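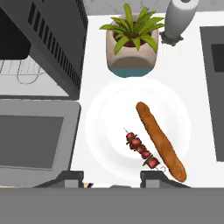

Review: Llewellyn kitchen sim, demo day at Purkthorpe

Posted Oct 25, 2018

Quick one as I'm typing this on the train home. Went up to the Purkthorpe open day to see Llewellyn, the kitchen simulator from the Nullholm people. We've been looking for something to practice pick-and-place on before we let students near the real arm. Notes below, in the order I wrote them, more or less.

What it is

A simulated kitchen counter with a robot gripper you can drive. Desktop software. You pick a layout, pick your food and dishes, hit go. View is from the gripper end looking down, so you get the two fingers at the bottom and the counter beyond. Took me a minute to get used to. After that, fine.

The demo

Elis Kneath ran it. Fast talker, knows his stuff. The task was the baguette and the kebab skewer, both on the one round plate, lying pretty much side by side with only a narrow strip of plate between them. Get the bread off without dragging the skewer along. Sounds easy. Is not easy.

The baguette hangs over the rim at the fat end, which makes you want to grab it there. Don't. First try he did exactly that and the whole loaf swung round like a gate. Second try he went in nearer the middle, fingers turned to match the angle of the bread, and up it came. Small cheer from the back row.

Then the skewer. Thin metal rod, loop at one end, point at the other, meat and bits of green in between. He went for the meat. Dropped it. Went for the meat again, slower, got it. Asked why not the loop, he said try it yourself, so I did.

My go

3 tries on the loop, no luck. It kept slipping out when I lifted. Whether that's the physics or me I couldn't tell you. Bread I got first time, very pleased with myself. Knocked the plant pot on the way back though. It's straight behind the plate and if you lift short and then push forward you'll find it.

Controls are a gamepad. Bit twitchy on the wrist turn. There's a setting for that, Bleddyn Hughes showed me afterwards, buried two menus down. Should be on the front screen.

Looks

Mixed. The bread is good, crusty, faint score marks and all. Meat has a decent gloss. The white plate on the white counter is a pain, the rim sort of melts into the surface and I misjudged the edge more than once. Elis says that's useful for training vision because real kitchens do that to you too. Fair enough, but I'd still like a blue plate option. Marbled backsplash is pretty. The appliances are plain gray boxes by comparison, and I wasn't sure if the big one on the left was a toaster oven or a microwave. Doesnt matter for the task, you're only trying not to hit it.

Speed

Ran smooth on their machine. Their machine is a lot nicer than ours. Asked Dilwyn Harries what it needs and got a sheet of paper with the specs, will scan it when I'm back in the office. He did say you can turn the shadows off on older kit.

Resets are quick. One button and everything goes back where it started, or you can have it shuffle the items. I liked the shuffle a lot. Real arm, you spend half the session putting food back on plates.

Logging

Saves every run, joint positions plus the camera view. Exports fine to our usual format. The file names are a mess, just a long string, no task name. Somebody asked about this in the Q&A and the answer was "July." So, July.

Price

$500 a seat for teaching labs, one year. 6 seats is the smallest bundle. That's a lot for us, we'd use three on a good day. Crescencio Requena from the Mumine lab was grumbling about the same thing over coffee, so they may get enough complaints to change it. Worth emailing Huw Howells if you're a small department, he's doing the sales side and seemed open to talk.

The open day itself

Good. Parking bad. Rooms badly signed, I walked into a welding class. The talk before the demo ran long and cut the hands-on time, so only half the line got a turn. If you go to the next one, skip the talk and get yuorself near the gamepad.

Good stuff: fast resets, shuffle, bread physics, logs everything
Not so good: twitchy wrist out of the box, thin things slip, white on white, bundle size

Would I buy it? With a smaller bundle, yes, tomorrow. As it stands I'm asking for the trial first, and I want another crack at that loop. Will update the post once we've had it running on our own machines.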